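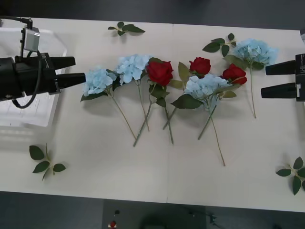
Ticket 1704 - wrong stems in order / shedding
Opened by: Dinesh Marar
Shop: Plisis, online orders
Status: open, waiting on supplier

Mixed bundle, blue hydrangea + red rose, artificial. For the Wason table, needed by Saturday. Listing says hydrangea in "dusk blue". What we got is pale sky blue. Roses are fine, deep red, no complaint.

Second problem, heads slide off the stems. Pull lightly and the whole head comes away from the peg. Did it on two so far.

Tried:
- pushed head back on hard. Held a few minutes, then slipped again
- dab of hot glue on the peg. Holds. But glue strings everywhere, had to pick them out of the petals
- tape under the leaves. Looks awful, took it off

Leaf sprigs came loose, thats normal for this bundle per the listing. Not part of the complaint.

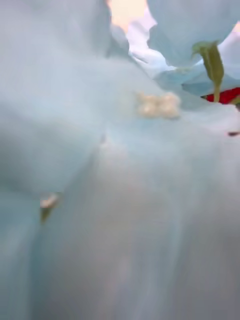

Color again - checked against the old Trirnberg stems from batch 142, those are clearly darker. New bag says batch 581. So either the dye changed or they packed the wrong item.

Update, 4 pm: supplier replied, says 581 is "light blue" and was sent in error. Offering replacement or partial refund. Asked for replacment, and do NOT want these back in the same box with the roses, they crush.

Keeping roses. Will glue the hydrangeas anyway in case the new ones are late.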